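Keeping a cheap brisket happy (and what I do with the leftovers)

I've been threatening to write these down for ages, mostly so I stop ringing my sister every June to ask how long I rested the last one. So, brisket tips, in no particular order, from somebody who has ruined a fair few.

Buy the ugly one. My butcher in Tikdale always has one neat, square brisket at the front of the counter and a wonky one behind it with a great flap of fat hanging off the side. The wonky one is nearly always better marbled, and he'll knock a bit off if you ask nicely. Mine last month cost £27 and fed us for most of a week!

Trim it cold. Straight from the fridge, sharp knife, long strokes. Once the fat warms up it slides about like soap and you end up hacking at it. I leave a layer of fat on top as thick as my little finger and take off the hard waxy lump between the two muscles, or as much of it as I can reach without making a hole. Keep the trimmings -- more on those in a minute.

Salt the night before. Just salt. Pepper and anything sweet can go on in the morning. I used to do it all at once and the sugar turned to syrup in the fridge, and then it all came off on the cling film, which was a waste of good sugar.

Don't trust the dial on the lid. The one on my old kettle barbecue is wildly optimistic. I put a cheap oven thermometer on the grate next to the meat and go by that. If you cook in Celsius like me, 142 on the grate is as hot as I like to go, and I'd much prefer it lower if there's time. (There is never time. Start earlier than you think.)

Wrap when it looks right. Everybody gets very worked up about the stall, when the temperature sits still for hours and you start to think the probe has died. I wait until the outside is properly dark and doesn't smudge when I rub it with a finger, then wrap it in two sheets of brown butcher's paper. Foil is fine too, but the crust goes soft.

Rest it in a cool box. Old towel at the bottom, brisket in its paper, another towel on top, lid on. Two hours is lovely and it'll happily sit for four. Please don't use your good towels. Mine still smell of hickory after I don't know how many washes.

Save the fat. Chop the trimmings small, put them in a heavy pan with a splash of water on the lowest heat you've got, and leave them alone until the bits go golden. Strain through a sieve lined with kitchen paper. I got 400 g out of the last lot, and it has made the best roast potatoes I've ever turned out of that oven. It keeps for ages in a jar in the fridge.

Slice only what you're eating. The rest stays whole, wrapped, with whatever juice is left poured over. Cut brisket dries out while you're looking at it. To warm it up I put a thick piece in a covered dish with a spoonful of stock, in a low oven, and go and do something else.

Chop the scraggy end. The fatty bits that won't slice go into a pan with onions and yesterday's potatoes, and a fried egg on top. My lot prefer this to the actual brisket, which I try not to take personally.

Clean the grate warm. Not blazing, just warm. Half an onion on a fork does a surprisingly good job, then a wipe of oil. If you leave it until the next morning you'll be out there with a scraper and a bad temper -- ask me how I know.
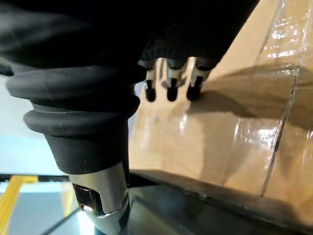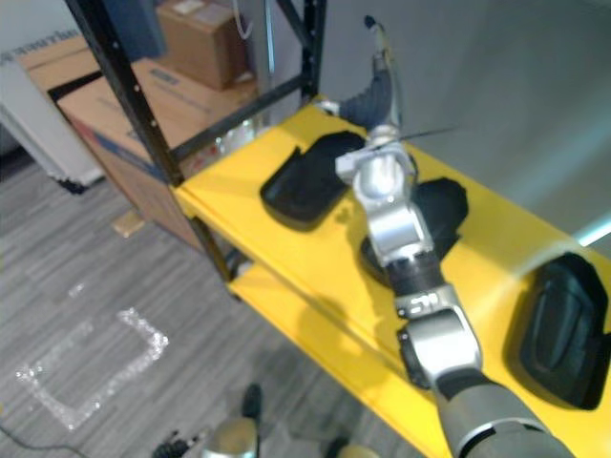

Esko Pesonen wrote in about the resting part: I do mine in the kitchen oven with the door shut, heat off, after warming it for a few minutes first. It frees up the cool box for drinks, and the paper doesn't go soggy on the bottom. I'd also put a tray underneath, as mine leaked all over the oven floor the first time and we could smell it for a fortnight. Have you tried the fat in pastry? I swap it for half the butter when I make a meat pie and the crust comes out beautifully short.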